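4.3 How unsigned recordings reached the air

The second part of the study looked at what happened to recordings sent in by unsigned acts. The Evdale archive holds the post logs of the late evening music programme on Joo, a local station that passed most of its evening hours to outside presenters. The logs cover 18 months and list 386 recordings, nearly all of them on cassette. For each one the log gives the name of the act, the town on the postmark and the month of arrival. A last column, headed "used", was filled in by hand and not always with care.

We matched the logs against the running orders kept for the same period. Where a title appeared in both, we treated the recording as broadcast. Where the log said "used" but no running order named the act, we left the item out of the count of broadcasts and kept it in a separate list. Most of these came from March, when the running orders were typed on loose sheets and several are missing.

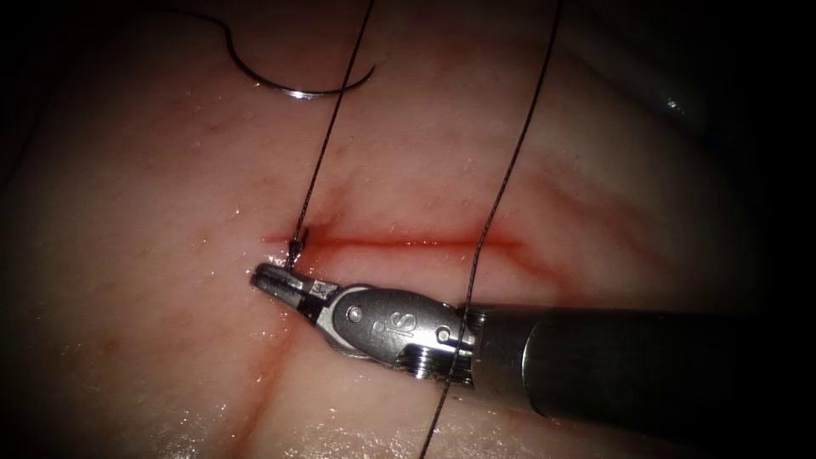 The gap between arrival and first play varied more than we had expected. Some tapes were played in the week they came in. Others sat in the office until the presenter took a box home, and then a group of them would appear across two or three programmes. The longest gap in the matched set was 11 months, for a tape by a Karker band which had broken up in the meantime, going by a note in the margin of the log. The presenter played it all the same and read the note out. We found no sign that acts from nearby towns were played sooner than those from further away, although they did send in more.

Repeat plays were less common. The programme's habit was to play one track and move on, and a second play usually followed a letter from a listener. Letters of this kind were clipped to the log, so the link can be traced in most cases. A few acts were asked to record a session. Drulavum, the small label that later put out some of those sessions, kept its own correspondence, but it begins too late to be of use for the first half of the period. 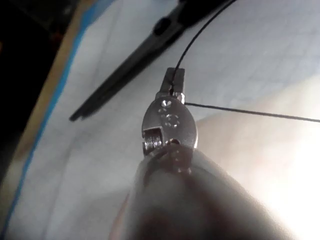 Decisions about sessions were harder to follow than decisions about single plays. The producer booked the studio and the presenter named the acts, but the two spoke in person and wrote little down. What survives is a set of short notes, often only the name of an act and a question mark. We have therefore been cautious in reading them. In several cases the whole claim that an act was considered for a session depends on one such note, and the hold is as narrow as the one in Figure 2, where a thin black wire is pinched between the tips of two jaws. These cases are marked as weak in the table and are not used in the comparison with later years.

Coding was done by 2 readers working apart, each with copies of the logs and the running orders. Differences were mostly about spelling. Acts changed their names, or the person typing the sheet guessed at them from the radio, and the same group may appear three ways in a month. We took the spelling on the cassette label where the cassette survives and the spelling in the log where it does not. Acts that could not be told apart on this basis were joined into one entry, so the number of separate acts given in the next section is likely to be a little low.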